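Week 2 notes: quick dips and spreads

Okay, hummus! I used to follow the can recipe to the letter, and mine always came out grainy. Tülin Taşdemir got me simmering the canned chickpeas for 15 minutes with a pinch of baking soda, and I've never gone back.
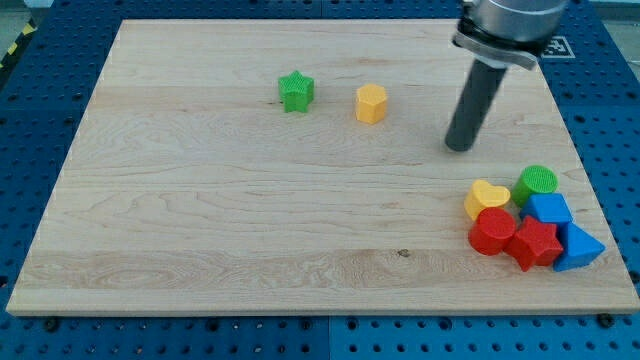 Blend the tahini, lemon and garlic first, then the chickpeas (still warm, please!), then 2 tablespoons of ice water. Taste before you salt. For next class, bring a lidded tub and one lemon.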